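Number Puzzle Afternoons

Well, it has been puzzle weather here for most of August, so the puzzle shelf has been getting a real workout and I finally have something new to put on the gallery page!
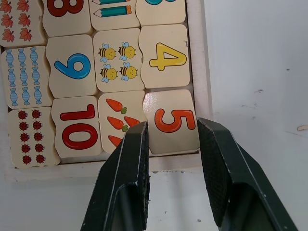

I picked this number puzzle up at the Sanarstead swap table, where Salamatu Dauda had set it aside for me because she knows I can't walk past a wooden puzzle (she's right, I can't). I went in for a lampshade. I came home with the puzzle, a bag of yarn and no lampshade, and I still read in the dark on that side of the couch.

The idea is as simple as they come. You get a numeral on one tile and a little picture on another, and the picture has that many things on it to count. The edges are wavy like a regular jigsaw, and the tiles sit in a wooden tray, so it's nice and tidy on a table. You can do it with a very small person on your lap, or you can do it alone with a cup of tea, and I won't tell you which one I do more often.

My favorite is the bees. They come in a set of 4 and every one of them has a tiny smile. Genivaldo says they look like they know something. The big yellow 4 goes with them, and yellow is just the right color for bees, so that pair always gets done first in our house.

The ladybugs are the ones that slow everybody down. Ten is a lot when you're little! They're in two columns of five, dark red with black spots, and the trick I use is to count down one side, take a breath, and then go down the other. My niece likes to start over from one on the second column and will argue about it until supper.

Then there are the candies, the blue striped kind with twisted wrappers, nine of them in neat threes. I made the mistake of doing this puzzle at 4 in the afternoon, right when everyone wants a snack, and we had to stop for real candy. Do it after lunch – that's my whole advice on the subject.

The pencils are the easy win, just 2 of them, blue with orange ends. I hand those over whenever someone is getting cranky. The maple leaves are pretty too, a good orange-red, and they make me want to get the fall box down from the closet way too early.

A few people have asked how I keep the sets from getting mixed up. Each one goes in a zip bag with a slip of paper saying what it is and who gave it to me, and the bags go in the long drawer under the window. Genivaldo Leite built me that drawer and it still sticks on the left, so pull from the right if you come over.

Next up is the big Layug harbor puzzle, 400 pieces and most of them sky. I've got the border done and one boat. Salamatu is coming by to help with the clouds, and I'll put it on the page when there's something worth looking at – give me a couple of weeks!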